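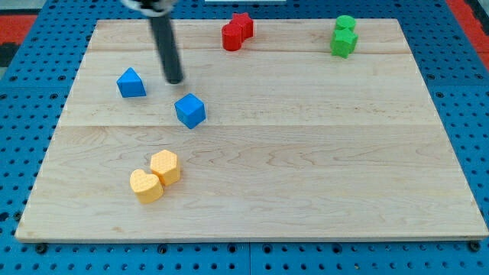
Quem podia dar ordens ao robô na visita? Qualquer visitante inscrito, um de cada vez.

Pesquisar no site Buscar

4.2 Dia aberto em Tevport

A sessão de novembro de 2024 recebeu 17 visitantes, divididos em dois turnos. Cada um ditava uma instrução sobre os blocos coloridos (Figura 1) - por exemplo, aproximar o cubo azul do prisma triangular.

Figura 1. Haste do braço sobre a placa de madeira, com os blocos.

Comentários (2)

Renata Fuentealba: Haverá turno em abril?

Hamish Sutcliffe: Faltou indicar a duração dos turnos.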